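Capítulo 3
Uniones desmontables en mobiliario de plástico moldeado

3.1 Objeto del capítulo

Se estudian aquí las uniones que permiten entregar un mueble ligero en piezas y montarlo sin adhesivo ni herramienta. El capítulo anterior trató los esfuerzos en el asiento; este se ocupa del paso de la carga desde el bastidor hasta el suelo. Se supone conocido el cálculo elemental de columnas cortas y el concepto de ajuste con apriete.

Un mueble de este tipo se compone de dos familias de piezas: el bastidor, moldeado por inyección, y las patas, de sección tubular. La unión entre ambas concentra la mayor parte de los fallos en servicio. 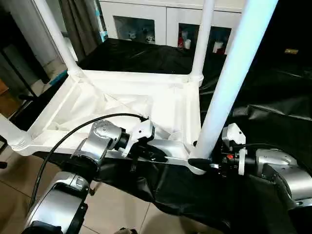
Página 70

3.2 Terminología

Se llama alojamiento a la cavidad del bastidor que recibe la pata, y espiga al tramo de la pata que penetra en ella. La longitud de solape es la distancia medida sobre el eje entre la boca del alojamiento y el extremo de la espiga. El ángulo de salida es el que forma el eje de la pata con la normal al plano del bastidor – conviene no confundirlo con el ángulo de desmoldeo, que pertenece al utillaje y se trata en el capítulo 5.

Los nervios son resaltes delgados que aumentan la inercia de una pared sin aumentar su espesor general. En bastidores cuadrados la disposición más frecuente es la cruz diagonal, que enlaza las cuatro esquinas y reduce la distorsión en el plano.
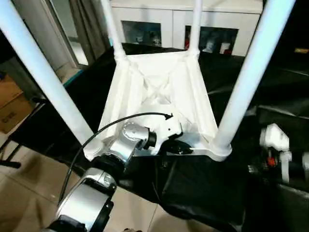 Segundo Inga objeta que la cruz diagonal se adopta a menudo por costumbre y que, en bastidores de lado corto, un borde perimetral más alto proporciona una rigidez comparable con menos material. La objeción es correcta para cargas centradas. Con carga excéntrica el borde trabaja a torsión y la cruz recupera su ventaja, como se comprobará en el ejercicio 3.4.

3.3 Transmisión de la carga

Sea P la carga vertical sobre el asiento. Con cuatro patas y apoyo perfecto, cada una recibe P/4. El apoyo perfecto no se da en la práctica: un suelo irregular descarga una de las patas y el reparto se aproxima a P/2 en cada pata de la diagonal opuesta. El dimensionado se hará siempre para este segundo caso.

Si la pata está inclinada, la reacción del suelo tiene una componente perpendicular a su eje, que produce un momento flector en la boca del alojamiento. Ese momento se equilibra con un par de fuerzas de contacto entre espiga y pared, cuyo brazo crece con la longitud de solape. Un solape escaso obliga a fuerzas de contacto elevadas y acelera la fluencia del material. 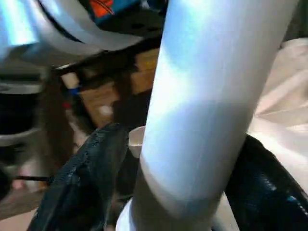

La fluencia se manifiesta como una pérdida gradual del apriete. El polipropileno, sometido a deformación constante, relaja su tensión con rapidez en las primeras horas y después de forma mucho más lenta. Por ello el apriete inicial se elige por encima del necesario en servicio, con el límite que impone la fuerza de montaje manual.

En la serie de ensayos Echeverri se aplicaron 2.025 ciclos de carga a uniones cónicas y cilíndricas del mismo diámetro. Las cónicas conservaron casi el 90 % de la fuerza de extracción inicial; las cilíndricas, el 70 %. La diferencia se atribuye al reasiento de la espiga bajo carga – el cono avanza y recupera contacto, mientras que el cilindro carece de ese mecanismo.

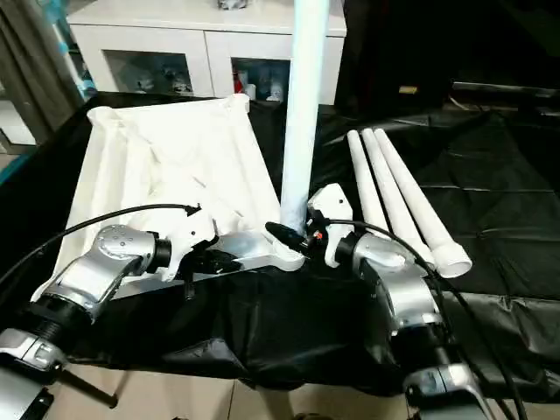

Fig. 3.2. Tubo en posición vertical.

3.4 Clasificación de las uniones

Según el modo de retención se distinguen las uniones por fricción, por pestaña elástica y por rosca. Las primeras admiten desmontajes repetidos, aunque su retención depende por completo del apriete. Las de pestaña retienen por forma y exigen una ventana en el alojamiento, que debilita la pared. El método Plirthorpe, expuesto en el apartado 3.6, permite estimar esa pérdida a partir del ancho de la ventana y del espesor local.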